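Garnet Nguyen
4/26/18

Right, budget thread. Been asked by 3 people now what we're spending on the second arm so I'll do it once, here.

Total pot is what was left over from last year plus whatever we get for the old bench. Not a lot. Arm itself is the easy bit, Busum quoted, Dlamini quoted, Busum was cheaper but wanted the lot up front. Said no.

Gone with Dlamini. Half now, half in May when it lands.

What everyone forgets is the bits. Fingers, cables, mounting plate, spare fuses. I had 34 lines on the sheet before I even got to the arm. Thirty four!!

Fingers first. Two-finger gripper again, same as we've got. Looked at the Ollora suction one, lovely, but no good for anything thin and we do a lot of thin. Rods, sticks, pens. So no.
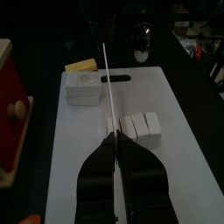 Also getting a spare set of fingertips this time. Last time we waited 2 weeks for a replacment and the whole thing sat there doing nothing. Never again.

Cameras. One on the wrist, one overhead. Trovico do a small one that fits the bracket without drilling. Sold.

Blocks, boards, boxes etc = kitchen shop and the toy aisle. Do NOT buy these from a robot supplier. I've seen the prices. No.

Table: keeping it. A new one was on the list and I crossed it off, that's most of the delivery cost paid for.

Lights though. We need lights. Everything past the back of the table is basicaly a cave. Two cheap lamps, going on the list tonight.

Keeping 1000 back for stuff I've not thought of. Someone will say that's too much. It went in a month last time.

Sheet goes round tomorrow, shout if your bit's missing. After that it's signed off and I'm not opening it again till May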